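Predden wrist camera bracket and service kit: review after one season on a suturing cell

Posted Oct 1, 2021 by Siwan Gwynne

We run a bench cell for suturing tests on tissue samples. It has one arm, one gripper with rounded tips, a clamp stand for the tissue and a camera at the wrist. The original camera bracket was a printed part and it crept. Every few weeks the picture had drifted far enough that the approach point had to be taught again. The Predden kit replaces the bracket and adds the parts needed to keep the wrist in order: a torque driver, a lens ring with a removable window, two cable clips, a tip alignment gauge and a set of spare screws.

Installation

The bracket goes on between the flange and the gripper body. Remove the gripper, clean both faces, seat the bracket on the dowels and tighten the four screws in a cross pattern. The manual gives the torque on page 30, well after the page where it is first needed. The dowel fit was tight on our flange and took a light tap with a plastic mallet. Run the camera cable on the inside of the wrist. The outside route shown in the manual pulls the connector at full rotation.

After that, redo the tool offset. The bracket moves the gripper forward by its own thickness, and the old offset will drive the tips into the tissue.

Alignment

The gauge is the best item in the kit. It slides over both tips and shows a step if one sits proud of the other. Ours did. Shimming it out took one afternoon, most of it spent finding shim stock. With the tips level, braided thread stopped slipping out at the end of the pull.

Focus is set with the lens ring and locked with a grub screw. We set ours on the incision line and accept that the near tip is a blur. Anyone who wants the tip sharp as well needs a smaller aperture and more light. The ring has no marks, so scribe your own before locking it.

Upkeep

The window comes off with a quarter turn. We wipe it at every thread change and replace it when wiping no longer clears it. Blood dries in the joint between tip and finger, and the kit has no brush for that; a soft interdental brush works. Cut thread ends also find their way into the finger slides. Check there first if the closing force reads high.

We check the screws every 500 cycles. In more than 600 cycles, one cable clip has cracked and no screw has moved.

Verdict

A sound bracket, a very good gauge, weak clips and a manual in the wrong order. I would buy it again and throw the clips away. The view below was taken with the focus set as described.
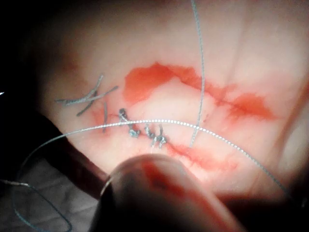

Lovisa Sæther: Agree on the clips, both of mine went in the first month. I would add one step to the install. Warm the arm up before you redo the tool offset. I did mine cold and had to repeat it the same day.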